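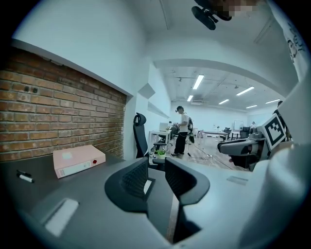

Desks, brick and a ring binder at the Vavwood office floor. Picture: Drirkwood

PRESS RELEASE - for immediate use

Drirkwood opens shared office floor at Vavwood, 25 desks to let from July

Drirkwood, the small workspace firm, has opened its second shared office at Vavwood. One big open floor, 25 desks, kitchen at the back stairs, door open from early till late. First members are in already. The rest of the desks go on general let in July.

The floor was a paper merchant's store for years, then nothing much. Drirkwood took the lease last winter and had the keys 11 weeks before the first desk went in. Most of that time went on the floor, the lights and the wiring. The brick stayed. It had been boxed in behind plasterboard and the first plan was to leave it that way, until a panel came off during the electrical work and the builders found red brick in decent shape underneath. Brushed down, left bare, white wall kept above it.

"We'd budgeted for paint," said Prakash Kamath, who runs Drirkwood. "Then we saw the brick and the paint money went into chairs. I think that was right. You sit in the chair for eight hours, you look at the wall for perhaps ten minutes."

The chairs. Mesh backs, black, proper office chairs. Drirkwood's first site at Tetteh opened with a mixed lot of second-hand seats and the complaints started the same week. Members there were asked what they would change and 70 of them answered, which is nearly everyone on the books at the time. Chairs came top. Then somewhere to put things down. Then phone noise, which is harder.

Somewhere to put things down is partly a desk question. Desks at Vavwood come in dark grey and in white, and members can ask for either. The idea came from Seidu Ametepe, who looked after the fit-out and who had watched people at Tetteh pushing laptops, binders and lunch into the same small corner.

"People still have paper," said Seidu Ametepe. "Everyone told me it would be all screens. Go round any office at four in the afternoon and there's a ring binder and a couple of marker pens on the desk. So we planned for binders. Shelf space, lockers deep enough to take them flat, and a label on everything."

The labels are a house rule at Drirkwood and members are asked to stick to it. Anything left out overnight on a shared desk should have a name on it. Anything without one goes on the shelf by the kitchen and stays there for a month. Marker pens go back with there caps on. Food goes home or in the fridge.

Light was the other big job. The old fittings hummed and two of them had given up altogether. New fluorescent panels have gone into the white ceiling in rows, with the air vents serviced at the same time. Floor is light wood, sanded and sealed. There are a few plants about, with more to come once it is clear which ones people will water.

At the far end there is a long table for anyone who wants to work as a group, plus a whiteboard on a stand. No booking for the table. The whiteboard can be wheeled or carried to wherever it's wanted, please wipe it after. Two small rooms off the landing can be booked for calls, in half hours, on the sheet by the door or through the Drirkwood members' page.

What it costs

A desk is £240 a month, all in: power, internet, heating, tea and coffee, locker. No joining fee. One month's notice either way. Day visitors are welcome if there is room, ring first or drop in after 9am and ask. Members at Tetteh can use Vavwood at no extra charge, and the other way about, as long as a desk is free.

Teams of up to six can take a run of desks together. Larger teams should get in touch and Drirkwood will try to work something out, though the firm says it does not want one company filling the floor.

Who is in so far

Early members include a firm of quantity surveyors, a pair of translators, a bookkeeper and Voseck, a design studio that moved over from Tetteh to get more wall. Voseck also drew the signs on the stairs and the floor plan in the entrance, which will be up shortly.

"It's a quiet room with a lot going on in it," said Prakash Kamath. "Some people sit down all day, some stand at a table with their bag still on and are gone in twenty minutes. Both fine. We don't mind how you use it, so long as you put your chair back."

Still to do

Some cables are still to be tidied and the last of the trunking is on order. Bike racks in the yard will follow once the ground has been levelled. The lift is working but slow. A second printer has been promised and will be sited near the stairs, away from the desks. Drirkwood says the remaining work will be done outside office hours where posible, and members will get a day's warning of any noise.

Come and look

An open morning will be held in July, from 8.30am until noon, with coffee. No need to book. Seidu Ametepe will be showing people round and can talk about desks, lockers and the lease terms for teams. Visitors coming by car should use the street, as the yard is kept clear for deliveries until 10am.

Step-free entry is by the yard door. Please ring the lower bell, the upper one goes to the neighbours.

ENDS

Notes to editors

Drirkwood lets shared desks at two sites, Tetteh and Vavwood. It is owned by the people who run it.

The picture may be used free of charge with this story, credit Drirkwood. Interviews with Prakash Kamath by arrangement, mornings are best. Visits to the floor can be fixed for most afternoons, contact Seidu Ametepe at the Vavwood office.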